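The Posedlow table in light blue 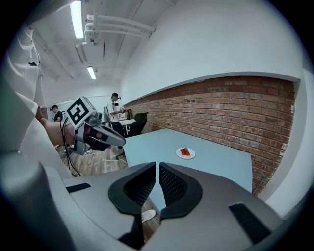 Morag Galbraith wrote in asking whether the blue one is the same table as the white one she bought from me, only painted, and whether the surface would cope with strawberries, beetroot and two boys. Yes to the first, Morag. Same legs, same top, same fixings, so if you've already got the white the two will stand side by side at the same height. On the second I'd say yes with a cloth handy, and I'll get to that further down.

So, the Posedlow. It's a plain rectangular table and I've been selling it longer than anything else in the shop. I nearly dropped it a while back when MacAulay (who do the tops for me) changed their paint, but the new light blue came through and I liked it so much I ordered one for home before I'd even put it on the site! It's a soft colour. On a screen it can go a bit grey, and next to red brick it looks bluer than it does against a white wall, so if you're fussy about shades please ask for a sample chip. They're free and I post them on a Wednesday.

Height is 730 mm, an ordinary dining height, and most kitchen chairs tuck in fine. If yours have arms, measure them first. I didn't, and I now own a very nice chair that lives in the bedroom.

It comes flat in one box with 4 legs, the top, a bag of bolts and an Allen key. I can put one up on my own in the time it takes the kettle to boil and the tea to go cold. Do it upside down on a rug, leave all the bolts a little slack until the last leg is on, then go round and tighten them. If it rocks when you turn it over, loosen everything and start the tightening again before you go folding up bits of card. Old floorboards are another matter, and for those there's a set of screw-in feet in the extras.

Now, cleaning. Warm water and a drop of washing-up liquid does nearly everything. I use it for food most days, fruit on a plate, bread, the odd takeaway, and juice wipes off if you get to it the same evening. Beetroot I left overnight as a test and it did leave a faint pink ring - gone after a couple of goes with bicarb, but I wouldn't make a habit of it. No scouring pads please, and no bleach sprays. Hot pans want a mat under them. The paint will mark and I can't replace a top for that.

Jelle Maes, who packs the orders, has asked me to say that the box is heavy and long and the courier will only bring it to the front door. If you're up a flight of stairs, have somebody with you. We can split it into two parcels for an extra £9, just say so when you order.

Price is on the order form along with the extras. I've got 61 of the blue left from this batch, and the next lot from MacAulay is due in December. White is always in stock. I'm asked for green a lot and the answer is still maybe.

Spare bolts, legs and feet are sold separately, look under Parts.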